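# Sofa leans to one side after moving, and no, it isn't the floor

**Birutė Urbonaitė**

We moved from Nunduvport to Gamby in August with a Clodovholm three-seater that I paid $596 for and have defended at family dinners ever since. Four screw-in legs, matte charcoal, wide at the top and narrowing all the way down to a foot the size of a poker chip. It survived the truck. It did not survive being "walked" across the living room by two adults who both thought the other one was lifting.

One back leg now leans outward, and the sofa leans with it. If you sit on that end you slowly end up facing the kitchen. I have tried:

- tightening the leg (it turns forever, very relaxing, achieves nothing)
- folded cardboard under the foot (worked until the first guest)
- swapping it with a front leg (the good leg wobbles in the bad hole, and the bad leg is perfectly happy in the good hole)
- a level on the floor, before anyone asks

So I'm fairly sure it's the hole and not the leg. What I don't know is what's inside the hole, whether I can get at it without ripping the fabric off the bottom, and whether wood glue is a solution or just something people say. I called Stankevičius, where I bought it, and was offered a new set of legs. I explained that the legs are fine. I was offered the new set of legs again, at a discount.

The sofa is too heavy to keep flipping over for experiments, so I'd like to do this once. I have a drill, ordinary hand tools and a husband with opinions.

---

**sagging_in_the_middle**

Put a book under it. Mine has been on a cookbook for years and it's fine, except I can't make that lentil thing anymore.

If you're feeling ambitious, pack the hole with toothpicks and glue, let it dry, and screw the leg back in. Works on doors.

> **Birutė Urbonaitė:** I do like the idea of the book, but the kitchen-facing end is the one people can see from the hall. Does the toothpick thing hold up with machine threads? The bolt on top of the leg is the fine-threaded kind, not a wood screw.

> **sagging_in_the_middle:** Ah. Then no. Book.

For what it's worth, the shape isn't helping you. A straight post mostly pushes down. With a taper, everything lands on a little foot, and if the leg is even slightly off vertical, the whole length of it works as a lever on the threads up top. They look great in a catalog. Lift the sofa every time you move it, and I mean lift, as in off the ground, with the other adult informed.
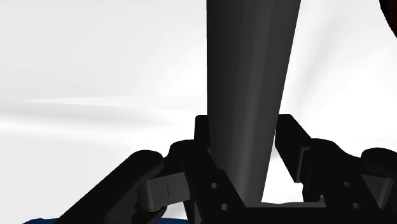 **Edeltraud Buschmann**

Please skip the toothpicks, which I see have already been withdrawn. A fine-threaded bolt wants metal to bite on, and what you have up there is almost certainly a tee nut: a short threaded barrel with a flange and a few prongs that get hammered into the back side of the frame rail. Drag a sofa sideways and the leg pries the prongs out. After that the nut spins along with the bolt, and you get your relaxing leg that turns forever.

You can get at it. The black cloth underneath is only a dust cover, held by staples. You don't have to take it all off.

1. Tip the sofa onto its back on a blanket. Two people, and agree on a direction first.
2. Pry the staples around the bad corner with a flat screwdriver and fold the cloth back far enough to get your hand and a flashlight in. Save nothing. The staples will be bent, and you'll want new ones.
3. Unscrew the leg while holding the nut from inside with pliers. If it drops into your palm with no prongs left, well, that answers that.
4. Look at the wood. A clean hole that's a bit chewed is fine. If it's cracked along the rail, glue and clamp the crack and leave it overnight before doing anything else.
5. Cut a square of hardwood plywood as a patch, drill it for the barrel of the new nut, and glue and screw it on the inside of the rail over the old hole. The prongs go into fresh wood that way.
6. Seat the nut by pulling it in with a bolt and a big washer from the leg side. Hammering inside a sofa is how you get a second repair.
7. Leg back in, snug, then stop. Staple the cloth.

Take your leg to the hardware store and thread a nut onto it in the aisle. Don't guess between 5/16 and M8. They are close enough to start and different enough to ruin your Sunday. A tee nut costs less than the coffee you'll want afterward.

And check the other corners while it's on its back. If one nut has let go, the one diagonal from it has usually been thinking about it.

> **Birutė Urbonaitė:** It was a tee nut! Two prongs left, both pointing the wrong way. The rail had a small crack that my husband said was "cosmetic," so it's been glued and clamped and he has been sent to buy staples. It's M8, and I would absolutely have bought 5/16. The diagonal one was loose too. I patched both.

> **Edeltraud Buschmann:** Good. Leave it alone until tomorrow, even if it looks dry.

---

**couchpotentate**

Had the same sofa in the other color. Just buy the new legs from Stankevičius, they come with a plate that screws on flat, four screws per leg, and you don't use the old holes at all. Ugly from underneath, but who's down there. You lose a bit of height on the front if you only do the back ones, so do the lot.

Also the dust cover is where my remote was.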